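Shop Skin Lips Brows Tools Gift Sets Journal Help

Trosimel Overnight Lip Balm in Plain Honey

A thick, slow balm for lips that wake up tight and flaky. You put it on last thing at night, it stays where you left it, and in the morning you wipe off what's left and get on with your day. We've wanted to make this one for years and we are so pleased with how it came out!

Sizes: 14 g jar, 30 g jar
Finish: soft shine, no color
Scent: light honey, fades quickly
Flavor: none added

Why we made it

Most of our lip products are daytime things. They go on thin, they sit nicely under lipstick, and you top them up whenever you think of it. At night that kind of balm is gone in an hour (onto the pillow, mostly). People kept writing to us asking for something heavier, and we kept telling them to put on two coats of the day balm, and it was never a very good answer.

So Athina Moschos went back to the bench. She makes all our balms, and she's been working with beeswax long enough to tell by the way it drags off a spoon whether a batch is going to set grainy. The version in this jar is number 19. Number 11 was lovely too, but it went hard as a candle in a cold bathroom and you had to dig at it with a fingernail. Number 16 smelled like pancakes. We all loved number 16 for two days and then none of us wanted to smell it again.

What she settled on is a soft wax and butter mix with a good amount of lanolin, plus a spoonful of real honey worked in very slowly so it doesn't weep. It's dense in the jar and then it loosens the second it touches warm skin. You'll feel it go from waxy to slippery under your fingertip - that's the moment to spread it.

How to use it

Take a bit the size of a lentil. That really is enough, even for very dry lips. Warm it between two fingers and press it on, don't rub. Go slightly past the edge of the lip, especially at the corners, where the skin cracks first in winter.

If your lips are flaking, use a damp washcloth before you put the balm on. Small circles, very light, and stop when it feels smooth. Please don't scrub. A sugar scrub on sore lips followed by a heavy balm will sting, and then people blame the balm!

In the morning, blot with a tissue. If you wear lipstick, give your lips a few minutes bare before you put it on, or the color will slide. Matte formulas are the fussiest about this. Sheer tints don't seem to mind at all, and a little leftover balm under a tint looks gorgeous.

You can wear it in the daytime too if you're staying in. Larasati Purba, who packs our orders and writes half of our emails, puts it on at her desk in the late afternoon and again before bed. She also uses it on her cuticles, and after she told us that we all started doing it.
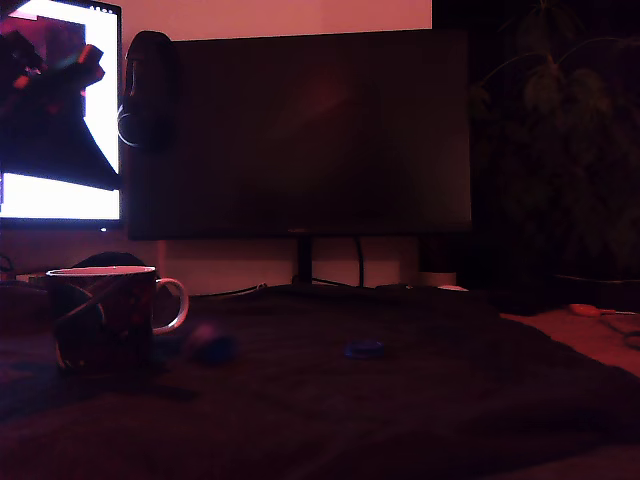 Evening at the desk, headphones up and the big screen off.

What it feels like

Cushiony is the word we keep coming back to. It isn't sticky, so your hair won't glue itself to your mouth if you sleep on your side. There is some weight to it, and if you're used to a thin balm stick you will notice it for the first night or two. Most people stop noticing after that.

The shine is there but it's gentle, closer to a healthy-looking lip than a gloss. There's no shimmer and no tint. If you want color at night (no judgment, some of us like to look nice for a late movie) try the Prenside Sheer Tint first, let it settle, and pat the balm over the top.

The scent comes only from the honey and the wax. You get it when you open the jar and for a minute after you put it on. We tried a version with vanilla and a version with orange peel, and both were pretty, but a thing that sits under your nose all night should be quiet.

What's in it

Beeswax, lanolin, shea butter, castor oil, sunflower seed oil, honey, vitamin E.

The lanolin is the part people ask about most. It comes from sheep's wool and it's very good at staying put. Some people are sensitive to it, so if wool or lanolin bothers your skin, skip this one and look at our Kistmont Day Balm, which is made without it. Neither balm is vegan, as both have beeswax. We do get asked for a vegan night balm and Athina has a few pots of something on her windowsill, but it isn't ready and we're not going to rush her.

If you've never used a lanolin product, try a dab on your inner arm and leave it overnight before you put it on your face.

The jar

Clear glass with a screw lid, straight sides and a wide mouth so you can reach the last bit. The 14 g jar is the one for a bag or a bedside drawer. The 30 g jar is better value and lasts one person most of a winter, used nightly.

The glass comes from Tsoukalas, the same supplier we use for our face creams, so the lids swap between this and the small cream jars. Wash an empty one in hot soapy water and it's great for earrings or a bit of cream when you travel.

Keep the balm out of direct sun and away from the radiator. If it does melt, stand it somewhere cool with the lid on and leave it alone until it sets. It may look a little cloudy on top. It's still fine to use. Once opened, try to finish it within the year, and keep water out of it.

From people who tried it early

"I keep my bedroom cold and my lips used to split every January. I put this on and read for a while and forget it's there. I finished the small jar and bought the big one." - Angeliki Karagiannis

"Too heavy for me in the daytime, perfect at night. I wish the scent lasted longer because it's really nice." - Lambros Sfakianakis

"I play trumpet and my lips take a beating. I can't wear it before I play, far too slippery, but after a long rehearsal it's exactly what I want." - Tariq Paracha

Ordering

Both sizes are in stock now. Orders placed before noon go out the same afternoon. We make the balm in small batches, and in September we usually run low for a week while the fresh wax comes in, so if you're getting toward the bottom of your jar in late summer, that's a good time to order the next one.

Goes well with: Prenside Sheer Tint, Kistmont Day Balm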